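July 25, 2025

Up too late again, writing this fast before I fall asleep on the keyboard. Long day at the lab. Kwesi and I got the bench at 2 and kept it til they kicked us out.

So the summer project is officially the bottle task now. Delali wanted the tray sorting one, got outvoted. Prof. Ankrah says pick up a bottle by the neck, set it in the rack, both arms allowed, demo in September. Sounds easy. It is not easy. Every bottle is a diffrent shape and the rack is that folding lattice kind, so the openings don't line up with anything.

Akash did most of the driving today. I logged. 42 tries on my sheet, seven I would call good. Left arm mostly just hangs over the middle waiting its turn -- we still have no plan for it. Iddrisu thinks it should steady the rack. Maybe.

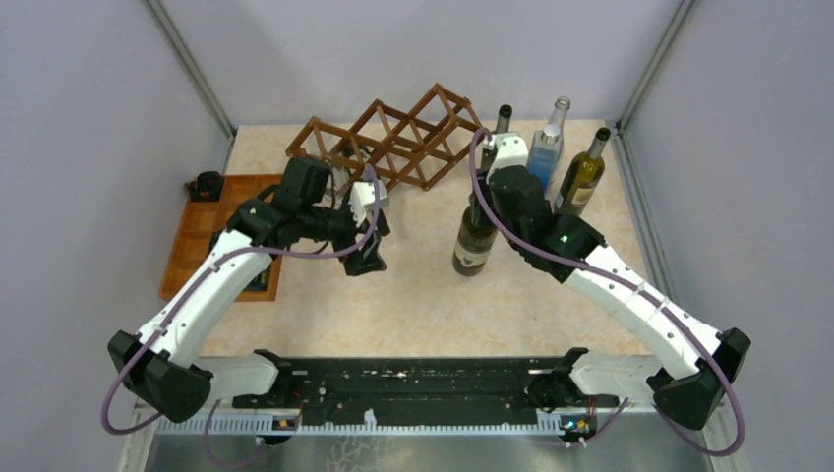

The lean is what kills us. Grab a neck even a little off and the whole thing tips, then the place step is garbage. Kwaku says slow down the close. I say fix the approach angle first. We argued through dinner (cold rice, bad) and settled nothing.

Also need to -- retape the purple tubing at the elbows, email Favine about spare finger pads, rename the log files becuase nobody can read mine.

Monday I get to drive. Nervous. Have to call Mom back too, forgot again.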